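Jevine list archive
Home | Threads | Authors | Search | Log in

Re: [mostanen-learn] How many examples for the toast task?
May, 16:40
From: list member, Gritinlow workshop

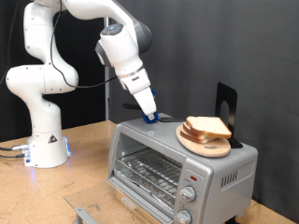

How many demonstrations should one person record before the first training? Thirty is enough for a first look, and the real number you will know only after you see where the policy makes its mistakes.

Hello all,

Thank you for the questions. I answer between the lines, and then I add some points of my own.

> We are starting with the Mostanen recorder next week and we
> want to teach an arm to put bread in a small oven. Our plan is
> to keep the oven and the board always at the same place, so the
> data is clean. Is it a good plan?

For the first day it is fine. After this I would move things. Our first set had 112 episodes and the board was in the same place in all of them. The policy learned this place very well, and when we moved the board by the width of a hand, it closed the fingers on air. Now we move the board and turn it a little after each episode. With the oven we do it less often, because it is heavy and the cable is short.

The bread also matters. We use white sandwich bread, two slices in a stack, and we do not put the top slice exactly over the other one. A small offset gives the fingers an edge to find. Bread becomes dry during the day and then it behaves more like cardboard, so please write in the notes when you opened the packet. I forgot this in the first set and I regret it.

> Do you throw away the failed episodes?

We keep all of them, but with a label. If the slice falls and the operator picks it up again, this is for us a good episode and the label is "recovered". If the operator stops, the label is "stopped" and we leave it out of the training. In the last set we had 258 episodes, and the recovered ones helped more than I expected.

> Should the door be open at the start, or must the arm open it?

We record it as two separate tasks. Door open at the start is one task, and opening the door is another. Before, we had both in one long episode, and the operators were tired and made the second half in a hurry. You can see it in the speed curves. The glass of the door is also difficult for the cameras, it reflects the lamps. We changed the angle of one lamp and hung a dark cloth behind the table, and the depth became less noisy.

Some more points:

- Write the task sentence before the recording and do not change it in the middle of a set.
- Change the operator after some 30 episodes. Every person has a habit, for example always coming from the left.
- Check the time stamps of gripper and camera on the first episode of each session. The Ebrahimi converter does not complain if they are shifted, it only gives you bad data.

I have one question back to the list. Has somebody a good method to label the moment of contact? At present we do it by hand from the gripper current, and it is slow.

With kind regards from Gritinlow

Previous in thread | Next in thread | Reply to list
Contact the list owner | Copyright remains with the authors of the messages | Back to top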